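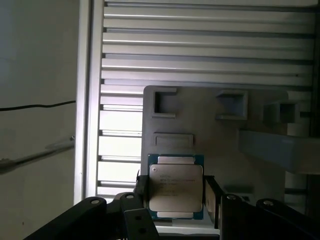

Wrist camera view, processor held between the two fingers in front of the fixture plate.

Condmont CPU Install Set — data card

Hi, and thanks for downloading this! I put the set together while working on a pretty narrow question: if a policy loses track of the part it's holding, can it tell from the wrist view alone, and can it do something sensible next? A desktop processor is a great part for asking that. It's flat, it's square, it only goes in the socket one way around, and a few degrees of tilt is enough to ruin the placement.

What's in it

173 teleoperated episodes, split by episode into 116 for training, 46 for validation and testing together, and 11 I held back. Please don't go looking for the 11, I still use them to check new models. Each episode has wrist video, video from a fixed view of the table, joint positions, gripper width, and a short text label for each stage. The stages are pick, lift, travel, align, lower and release. I marked the boundaries by hand, so expect them to wobble by a few frames — the one between align and lower is the worst, and I changed my mind about it halfway through (episodes from before the change were redone, but maybe not as carefully as they should have been).

How tilt is labeled

Every frame from lift onward gets a tilt class: flat, slight, or steep. I started out wanting a real angle in degrees. The metal lid on the processor is shiny, though, and my pose fitter kept grabbing onto the glare instead of the edges, so I gave up and went with classes. If you train on the wrist view, the glare is going to be your main headache too. Random brightness changes helped me a little. Masking the brightest pixels helped a lot more.

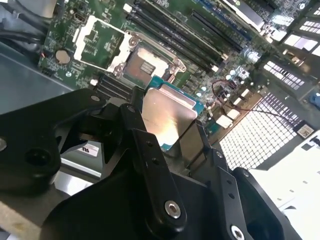
Tilted processor above the board, with the socket open and light streaking across the heat spreader.

Frames like that one are what the Triven method was made for. Triven is the small recovery model in the methods folder. It looks at the last 7 wrist frames, guesses the tilt class, and picks between carrying on, backing up to re-align, or taking the part back to the fixture for a fresh grasp. It has no idea about forces. I tried adding motor current as an input and it made things worse, which I still can't explain, and the runs are in there if you want to poke at them.

What I found

The short version is that the wrist view is enough for spotting a steep tilt and pretty shaky for telling slight from flat. Adding the fixed view didn't fix that, and I really thought it would! From the side the processor is just too thin and too few pixels tall. What did help was letting the arm pause before lowering, so the model gets a few still frames to look at. It's a boring answer but it's the one I'd try first. 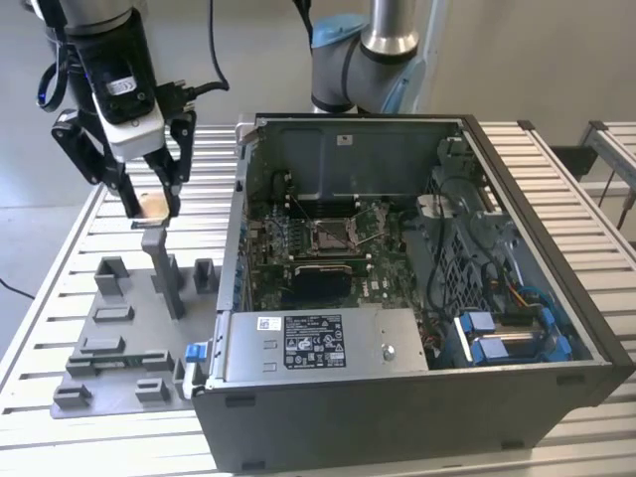
Calibration between the two views is stored per session in the calib folder. I redid it whenever the table or the fixture plate got bumped, so don't copy one session's numbers over to another. The loader, Flonar, picks the right file for you. If you write your own loader, match on the session name and skip the timestamp, which is off by an hour in everything recorded before December. (Daylight saving. Sorry.)

Known problems

Gripper width drops out for a frame or two in a handful of episodes. Flonar fills the gap with the last good value and sets a flag, and you can turn that off.

The text printed on the processor is too blurry to read in a lot of wrist frames, so please don't use this as a text reading set.

One setup, one kind of board, one operator (me). I wouldn't expect a model trained only on this to work on your bench without some extra data.

License and changes

Free for research use, and a link back is plenty. The last update renamed the stage "insert" to "lower", so old scripts will need that one word swapped. A version with the Lâm grasp labels merged in is on the way — they're in a separate branch for now and the frame numbers don't line up yet.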